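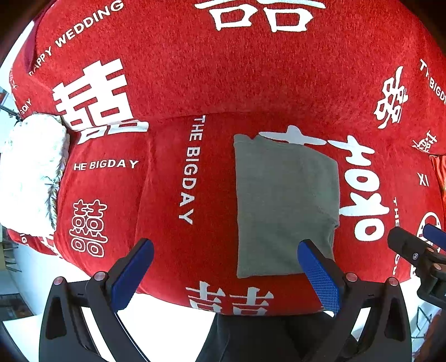

Why does a red cotton throw still lose dye after several cold washes, and what can I do to stop it?

The dye that comes out is mostly dye that never bonded to the fibre. Cold water removes it slowly, so it can take many cold washes to clear. One long warm soak with detergent, followed by rinsing until the water runs clear, removes more of it than a series of quick cold cycles. Check the care label first. If the label says cold wash only, stay with cold and wash the item alone.

Reshma Mnguni
Answer marked as helpful by 33 people

Some detail on the above. Most red cotton sold now is coloured with either reactive dye or direct dye. Reactive dye forms a chemical bond with the fibre. What washes out is the leftover part that reacted with water in the dye bath, and once that is gone the colour is stable. Direct dye is held by much weaker forces and will keep giving up a little colour for the life of the cloth, more so in warm water. The label won't tell you which one you have.

To find out, cut a small piece from a seam allowance or use an inside corner. Put it in a glass with 300 mL of water at 40 degrees and a few drops of ordinary liquid detergent. Leave it for an hour, tip the water out, refill and repeat. Do this five times. If the fifth glass is clear or close to it, you had loose dye and the fault can be fixed. If the fifth glass looks the same as the second, treat the item as a permanent bleeder.

For loose dye:

Fill a tub with plenty of water. A crowded tub lets dye settle back on the cloth.
Add detergent and stir every few minutes. Do not leave the item folded in still water, as the colour can go patchy.
Drain while the water is still moving, then rinse.
Dry flat or over two lines, never folded on itself while damp.

For a permanent bleeder, a dye fixative sold for direct dyes will help for a time. It wears off and has to be reapplied. It can also shift the shade, so test it on the same inside corner.

Salt and vinegar come up every time this is asked. Neither fixes a finished dye. Salt is used in the dye bath to push dye onto the fibre, and vinegar is used with acid dyes on wool, silk and nylon. In a home wash on cotton they do nothing useful.
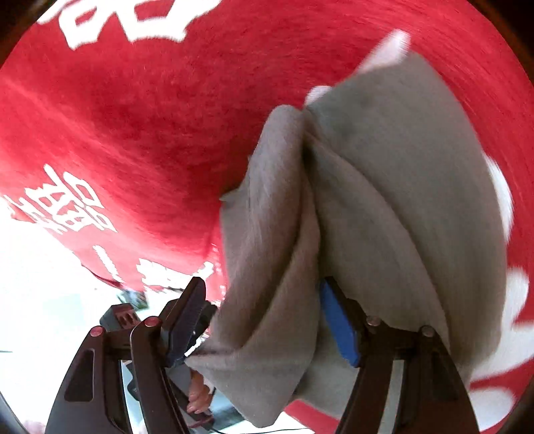
Sorting matters more than any additive. People sort by how dark a thing looks, but the better test is what dye is loose and what fibre is ready to take it. Cotton, viscose and nylon pick up stray dye readily, and plain polyester picks up very little at wash temperatures. Pale and mid-tone neutrals are the usual casualties. A grey-brown cloth against a red one with white print, as in the photo, is a pairing I would never put through the same load until both had passed a rub test. For the rub test, press a damp white handkerchief on the coloured cloth, rub ten strokes, and look at it in daylight. Do it again dry. Wet transfer alone means wash separately. Dry transfer as well means keep it off pale upholstery and don't sit on it in light trousers.

White print on a coloured ground needs one more check. If the white is pigment sitting on the surface, it will feel slightly stiff and will not take much dye. If the white is bare fibre, it will take whatever is in the water. Colour catcher sheets help in that case but they have a limited capacity. When the sheet comes out saturated, assume some dye got past it.
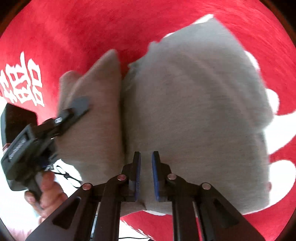
Reply by Oddur Skov
Posted September 2020

Agree on the vinegar. I would add water hardness. We are on bore water at Grirumberg, and the lab sheet gives 259 mg/L as calcium carbonate. Detergent works poorly at that level and the loose dye seems to hang on to the fibre longer. I changed to rainwater for the soak and had clear rinse water on the third tub. Before that I was still getting pink on the sixth. Only one throw, so take it for what it is.

Also, if something has already picked up dye, keep it wet and rewash it straight away. Don't put it in the dryer. Oxygen bleach in warm water overnight got most of the pink out of two cotton pillowcases for me. Not for wool or silk. Chlorine bleach on the red item itself will just ruin it.

Quintela

I just use the cold cycle and wash red things by themselves. Never had a problem.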